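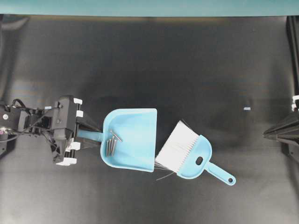 Is it worth starting sweet corn in trays when it can be sown straight into the ground?

For a grower with a short season or hungry birds, it often is, as long as the seedlings go out while they are still young. Corn left too long in a tray sulks after planting, and the early start is lost.

4. Transplanted and direct-sown corn at Girstead

We came to this part of the trial with a good deal of excitement, because tray-raised corn divides growers like few other subjects. Some swear by it. Others tried it once, saw stunted plants with tiny cobs, and went back to the seed drill for good. Both camps, we think, have been describing something real, and the difference between them may come down to a handful of days.

The trial ground at Girstead was split into 60 plots. Half were sown by hand in May and the other half were planted out from trays started at the Mohammadi nursery, using the same seed lot of the variety Trenano. Every plot was laid out as a block instead of a single long row. Corn is pollinated by the wind, and a block gives the silks a much better chance of catching pollen from their neighbours. Plots at the outer edge of the field were planted but left out of the harvest record.

Seedlings were moved at one of two stages: when the second true leaf had opened, or a week or so later, when roots had begun to circle the base of the cell. Blandine Picard looked after the trays and kept a daily note of leaf stage, watering and any yellowing. All plots received the same compost and were watered by drip line — a real blessing in the dry spell that followed planting.

The young transplants were a delight to follow. They held their colour, put out new roots quickly and reached tasselling ahead of the direct-sown plants. The older ones looked bigger and stronger on planting day, then stood still. Several tasselled at knee height, and their cobs were short and poorly filled at the tip. Anyone judging by the look of the tray would have picked the wrong batch!

Figure 2. Dark work surface, with a black robot arm reaching in from the left.
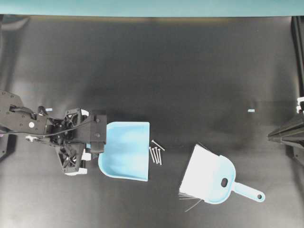
Direct-sown plots fell between the two. Gaps were the main trouble, mostly along the hedge side, where crows pulled up new shoots in the first fortnight. Where the stand was full, though, the plants were sturdy and leaned less in strong wind than either group of transplants. We had not set out to measure leaning and would dearly like to do so properly next time.

In all, 1,547 cobs were picked and graded. Paraschiva Ciobanu graded every one of them herself, which removes one source of doubt but brings in another, as her idea of a well-filled tip may not match a wholesaler's. Growers in the Ritero group tasted cobs from each treatment on the day of picking and could not reliably tell them apart. Flavour seemed to depend far more on how soon the cob was eaten.

Two limits should be kept in mind. We worked with a single variety, and a slower-growing one might put up with a longer stay in the tray. The soil at Girstead is also light and warms early, so direct sowing had a kinder start there than it would on heavy clay. A second season on clay ground, with deeper cells for half of the trays, is being planned now.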